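Furnished Rental Handover and Inventory: Frequently Asked Questions
Last updated 2026-05-08

These answers apply to furnished units managed by Tareo under the standard lease. Units under a corporate lease follow the terms attached to that lease. Where an answer below differs from your signed lease, the lease controls.

Before move-in

What is the inventory?
The inventory is a written list of the items supplied with the unit and their condition on the handover date. It covers furniture, appliances, kitchenware, linens, window coverings and keys. It is separate from the lease but is referenced in it, and both parties sign it.

How many items are on it?
A standard one-bedroom inventory has 68 lines. A line may cover a set, such as six dinner forks. Larger units have more lines, and the two-bedroom units at Plesel have 165.

Who prepares it?
The handover office prepares the list from the previous checkout report and confirms it on site. For Plesel the contact is Katherine Quispe. For Leka the contact is Duván Inga.

Do I have to be present at the handover?
No. You may send a representative with signed authorization, or you may accept the inventory remotely. If you accept remotely, the correction period starts when you collect the keys.

How long do I have to report errors?
You have two business days from key collection. Report errors through the tenant portal under Inventory, then Corrections. Give the line number, the condition as listed and the condition as found. Corrections sent by text message are not recorded.

Condition grades

What do the grades mean?
Grade A: no visible wear.
Grade B: light wear consistent with use, fully functional.
Grade C: obvious wear or a cosmetic defect, fully functional.
Grade D: defective or incomplete. Grade D items are either replaced or struck from the list before signing.

Is a Grade C item my responsibility?
You are responsible for returning it in Grade C condition or better. You are not charged for a defect that was already listed.

Can an item drop a grade without a charge?
Yes. A drop of one grade over a lease term of twelve months or more is treated as normal wear. On shorter leases the inspector considers the item type and the length of stay. Stains, burns, cracks and missing parts are never treated as normal wear.

Kitchen

How are appliances recorded?
Each appliance has its own line with make, serial number, grade and a list of removable parts. Removable parts include oven shelves, refrigerator drawers, dishwasher racks, filters and sink grids. A missing removable part is charged at the manufacturer's replacement price. 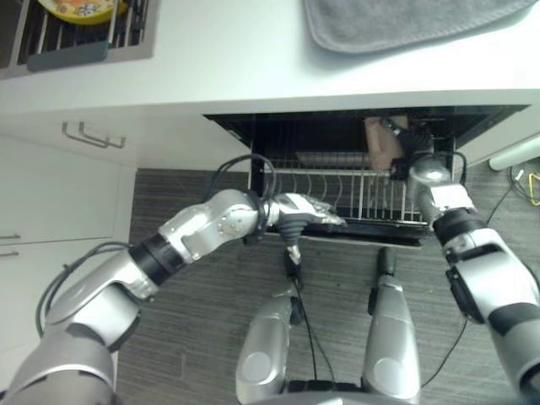
Removable parts should be in their normal positions at checkout. Parts stored in a closet or under the sink are counted as present, but refitting may be billed at the minimum labor rate if it takes a technician to do it.

Do I need to run the dishwasher before I leave?
Run one empty hot cycle after cleaning the filter. Leave the appliance empty. Leave the door slightly ajar if the unit will be vacant overnight or longer.

Can I replace broken dishes myself?
Yes, if the replacement matches in type, size and material. Pattern matching is required only where the inventory names a pattern. Record the replacement in the portal so that the line can be updated before checkout.

May I bring my own kitchenware?
Yes. Keep it separate from the supplied items and remove all of it at checkout. Items left behind are held for ten days and then disposed of.

I found mineral deposits in the kettle. Is that a defect?
No. Local water is hard. Descale the kettle and the coffee maker once a month with the solution supplied, which is Hilico, or with plain white vinegar. Do not use vinegar on natural stone counters.

Linens and soft furnishings

Which textiles are on the inventory?
Bed linens, blankets, towels, curtains, cushion covers and removable sofa covers. Bath mats are supplied as consumables and are not on the list.

How should they be returned?
Washed, fully dried and folded. Place bed linens on the bare mattress and towels on the bathroom shelf. Curtains stay on the rail. Damp textiles are rejected and rewashed at your cost.

Can dark fabrics be washed with the white towels?
No. Dye transfer is the most common textile charge in our checkout reports. Wash dark fabrics separately, inside out where the construction allows it, in cold water. Do not use bleach on any supplied textile.

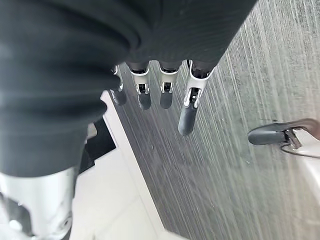
Follow the care label if it differs from these instructions. If the label is missing or unreadable, note this as a correction at move-in and use a gentle cold cycle with low spin.

Are the sofa covers machine washable?
At Plesel, yes. At Leka the covers are dry-clean only, and the receipt must be uploaded before checkout.

What if a curtain shrinks?
A curtain that shrinks after being washed according to its label is not charged. A curtain washed against its label is charged at replacement cost, less depreciation.

Checkout

When should I book the inspection?
At least 14 days before the end of the lease. Slots fill early in July, when many annual leases end at the same time.

How is depreciation calculated?
Straight line over the service life listed in Schedule B of the lease. Small appliances have a life of five years and textiles three years. An item past its service life has no chargeable value, but it must still be returned.

When do I receive the report?
The report is posted to the portal within five business days of the inspection. The deposit, less any itemized charges, follows on the schedule set out in the lease.

How do I dispute a charge?
File a dispute in the portal and attach supporting documents. Disputes are reviewed by Rigoberto Ospina, or by Aníbal Muñoz if Mr. Ospina carried out the original inspection. The undisputed part of the deposit is not held during the review.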